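About Halberg Controls Training

Halberg runs short courses in motor control and sensor wiring for school robotics teams and the adults who coach them. Courses are taught at our Trernine site and, by arrangement, in schools.

What we teach

The core course covers closed-loop control of small DC motors. Students start with open-loop timing, measure the error, then add a quadrature encoder and write their own proportional controller. Integral and derivative terms come in the second half, once the loop runs at a fixed rate and the readings are being logged. Code is written in C. Block-based languages are supported up to the end of the first unit only.

Two shorter courses are available:

Ridora - gyro drift, filtering and heading correction for wheeled bases.
Đào - bus wiring, addressing and fault finding where several sensors share one port.

The core course takes 49 hours, of which about 60 per cent is bench work. The remainder is reading, code review and a written fault report. Students who have already taken Ridora may skip the unit on sampling.

How we work

Students work in pairs and keep one log between them. Each log entry gives the firmware version, the battery voltage under load and the gains used. Code that runs but has no log is returned unmarked. The same rule applies to coaches.

We do not build competition robots for teams, and we do not supply finished autonomous routines. Teams may bring their own drivetrain to the final unit, provided the encoders are fitted and the counts have been checked by hand over ten wheel turns.

Numbers

In the last school year 247 students completed a course and 781 fault reports were marked. Booking for the next intake opens in January.

Page last revised August 10, 2022.

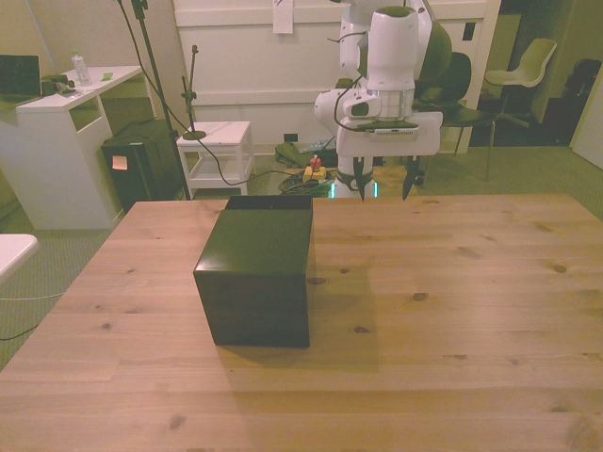 Inmaculada Mateos wrote to us that her team had spent weeks changing gains when the fault was a reversed encoder, and that the hand count found it in one evening. She would like the wiring course to come first, before any control theory - her students could follow the maths but did not know which wire to doubt.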